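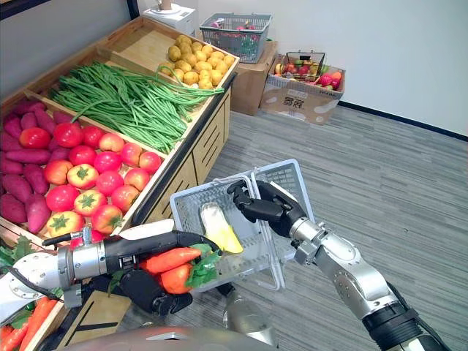 Food Retailing I
Handout 6: Handling and Selling Fresh Produce
Instructor: Manee Phuthong

Read this before the store visit in Clillton. The questions at the end are for discussion in section and do not need to be handed in.

1. Produce is still alive

A harvested fruit or vegetable keeps breathing. It takes in oxygen, gives off carbon dioxide, water and heat, and uses up its stored sugar and starch as it does so. Once it is picked, nothing replaces what it uses. The speed of this process is called the respiration rate, and it is the best single guide to how long an item will keep. Asparagus, sweet corn and mushrooms have high rates. Onions, potatoes and apples have low ones.

Temperature has the largest effect. Within the normal range, cooling slows respiration, and warming speeds it up. A pallet of lettuce left on a warm dock for an afternoon loses shelf life that cannot be won back by putting it in the cooler later. This is why the receiving clerk should move the high-rate items first, whatever order they came off the truck.

2. Chilling injury

Not everything wants to be cold. Crops that come from warm climates are often damaged by temperatures well above freezing. The signs may not show until the item is back at room temperature, so the customer sees them and the store does not.

Tomatoes: loss of flavor, mealy texture, uneven color, soft spots. Hold at cool room temperature. Do not put them in the walk-in.
Sweet potatoes: hard core after cooking, pitting, decay. Hold cool but not refrigerated, dry, in the dark if possible.
Bananas: gray or dull skin, failure to ripen.
Cucumbers: pitting and watery patches.
Basil: black leaves.

Students often ask about persimmons. Many kinds do poorly at ordinary cooler temperatures over a long period and soften to a gel. Astringent types have to be fully soft before they are eaten, and non-astringent types can be sold and eaten firm. Label the two clearly. A customer who bites into a firm astringent persimmon will not buy another one.

3. Ethylene

Ethylene is a gas that ripening fruit gives off, and it makes other produce ripen or age faster. Apples, pears, bananas and ripe tomatoes all produce it. Leafy greens, broccoli, carrots and cucumbers are sensitive to it. Carrots turn bitter, and greens go yellow. Keep the two groups apart in back storage, where the air is closed in. On the sales floor it matters less, as the air moves and the stock turns over, but a slow-selling display can still show the effect.

Sweet potatoes should also be kept away from ethylene in storage. It can darken the flesh and spoil the flavor.

4. Water loss

Most produce is sold by weight, so water lost is money lost. A case of greens that dries out by three percent may still look fine, but it weighs less than what was paid for. Thin-skinned and leafy items lose water fastest. Misting helps greens. It does harm to onions, garlic and sweet potatoes, which should stay dry.

5. Displays

-- Keep the pile shallow for soft items. Weight from above bruises the bottom layer.
-- Rotate. Old stock comes forward or to the top, and new stock goes under or behind.
-- Cull at opening and again in mid-afternoon. One rotten fruit spreads mold to those touching it.
-- Use color breaks. Red next to green sells better than red next to red, but do not let the color plan override sections 2 and 3.
-- A full display sells better than a half-empty one. When stock is low, move to a smaller bin or use a false bottom.

6. Shrink

Shrink is the difference between what was bought and what was sold, at retail value. It covers spoilage, trimming, theft, damage and mistakes at the register.

Worked case: the Petchrat store takes in tomatoes with a retail value of $1000. Sales at the register come to $971. Shrink is $29, or 2.9 percent. Now suppose the clerk rang up some of them under a cheaper code. The fruit was sold, but the loss still shows as shrink. Check the codes before blaming the cooler.

The Vivby store had its highest produce shrink in July. Shahzad Abbasi will go over those records in section.

For discussion

Which items in section 2 would you expect to suffer most from a summer power failure, and which might be better off?
The Urnholm store has only one cold room. How would you divide it?
Is culling twice a day worth the labor in a small store?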